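# Collecting demonstrations for the cup task

These are the steps we follow on the two-arm table. Read them through before your first shift. They assume you have already done the teleoperation practice hour with Rostam Bagheri.

## Before you start

1. Home both arms and open the grippers.
2. Check that every camera stream is live in Zekska. A frozen wrist view ruins the episode and you won't notice until playback.
3. Wipe the tabletop.
4. Pick a layout from the sheet and set the objects out by hand. Small errors in placement are fine.

## Recording an episode

1. Type the instruction exactly as it appears on the sheet, for example "take the red handle out of the cup".
2. Press the left pedal. Wait for the tone.
3. Move at one steady speed. Slow down over the rim of the cup, but don't stop dead. Long pauses teach the policy to pause.
4. Grip once. If you miss, open fully, back off and try again in the same episode. Tag it "retry".
5. Finish with the grippers open and clear of the objects, then press the pedal again.

Keep the arm you aren't using where it is. Drifting it out of the way adds motion that has nothing to do with the instruction.

A good approach keeps the cup and its contents in view of at least one camera. Side and wrist views of the table:
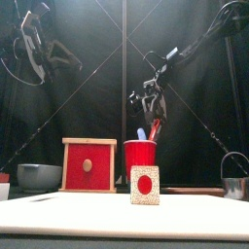
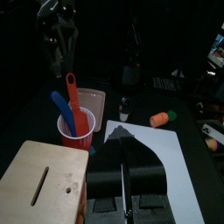 ## Changing the layout

Move the cup after every 13 episodes and turn it so the handles lean another way. Swap one of the other objects at the same time. The full set for one instruction is 315 episodes, and 100 of those should use the left arm.

## Sorting

Play back each episode at double speed before you leave. Delete it if:

- a stream dropped out
- your hand entered the workspace
- the typed instruction doesn't match what the arm did

Keep the retries. Tianyou Jia trains on them separately and wants the tag spelled in lower case.

Upload goes to the Ornham folder. If the transfer stalls at 2 percent, restart the client and leave it overnight.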